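3. Layout of the Bench and Condition of the Towers

The study covered 281 desktop towers drawn from a lot of 700 retired office machines held at the Urnley site. The section that follows sets out how each tower was placed for parts recovery and which parts were treated as separate items in the count. The order of removal is taken up in Section 4.

Each tower was laid on its side on a slatted aluminum table with the side panel off, so that the interior faced up. The area to the left of the tower was kept for the fixture plate. The plate used in this work follows the Prusari pattern - a gray printed base with raised pegs, slots and posts - and holds parts upright or flat according to their shape (Figure 3a).
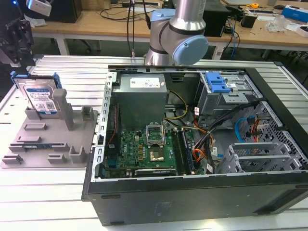 Figure 3a. Open tower on the slatted table. Left: fixture plate with a 3.5-inch hard disk drive standing upright and a RAM stick in a low slot holder.

Hard disk drives and memory were recorded first, as these carry most of the resale value in the Bosano price tables used for the study. Drives were logged together with their carrier brackets. In an earlier trial the brackets were taken off and stored apart, and 48 of them could not later be matched to a drive. Memory modules were logged one by one, by capacity and speed.

Cables called for a separate rule. Power leads in towers of this kind often lie across the middle of the case, over or beside the memory slots, and a lead that has been pushed aside may spring back. The working sheet prepared by Consuelo Cortés therefore lists cable position as its own entry, scored from 1 to 3, where 3 means that a lead must be moved before the part can be reached.
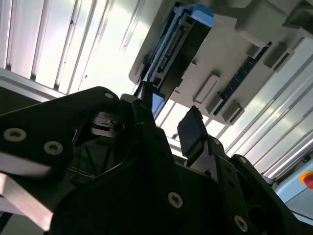
The same sheet has an entry for the processor socket. A socket was marked as empty only where the metal bracket was raised and the contact area could be checked by eye. Power supplies were left in place during this stage and were not scored. Grímsdóttir used a similar division in an earlier survey of office equipment, although that survey did not treat the drive cage and the drive as separate items. 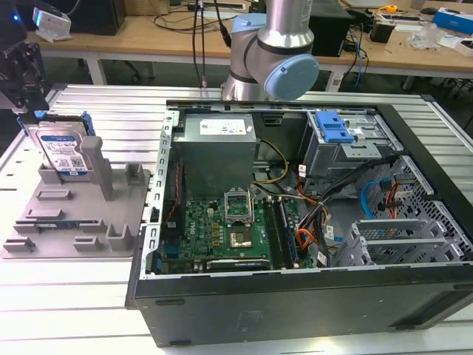

Figure 3b. Tower interior with power supply, motherboard, open CPU socket and drive cage with blue tray handle. Wiring runs across the middle toward the right.

Expansion cards were noted by type and slot position. Slot covers were counted with the case metal and do not appear in Table 2.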